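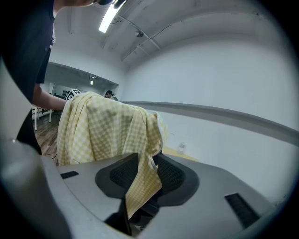

Wistum Releases Trulow 2, a Hand-Held Gripper for Recording Cloth-Handling Tasks

Nov 3, 2018 — Wistum today released Trulow 2, a hand-held gripper used to show a robot how to pick up, pass and fold cloth. The operator performs the task directly with the tool in hand. The recorded motion and video are then converted into training data for a robot arm fitted with the same finger pads.

The tool carries its own camera, fixed so that the pads stay in view for the length of a demonstration. Because the pads and the viewing angle are the same on the arm, a recording needs no remapping between hand and robot. Printed square markers placed in the work area give the software a fixed reference for position.

Cloth is a hard case for programmed motion. A towel or napkin takes a different shape each time it is lifted, and a path that worked once will often miss the edge on the next attempt. Remote control of the arm is possible, but operators work slowly and get little sense of how firmly the fabric is held.

"Our operators were losing most of a session to regrasping," said Keabetswe Zulu, head of data collection at Wistum. "With the tool in hand they feel the fabric slip and correct it, and the correction is recorded along with everything else."

The release set contains 123 demonstrations of handovers, corner grasps and single folds. Each is stored as synchronized video, tool position and pad opening, sampled at 60 readings per second. Failed grasps are kept in the set and labeled as such.

Changes from the first version include a mesh-textured pad surface for thin fabric and a revised body with vents on the upper face. Pads can be replaced without recalibrating the camera. Recordings made with the earlier tool can be imported, but pad opening must be estimated from video.

Junhao Mao, who led the software work, said remote control remains supported for tasks where a person cannot stand next to the work — for example, inside a guarded cell. Both kinds of recording use one file format.

Trulow 2 is available to research groups on request. A version for the Gokel arm is planned for May.

Media contact: Chantelle Khumalo, Wistum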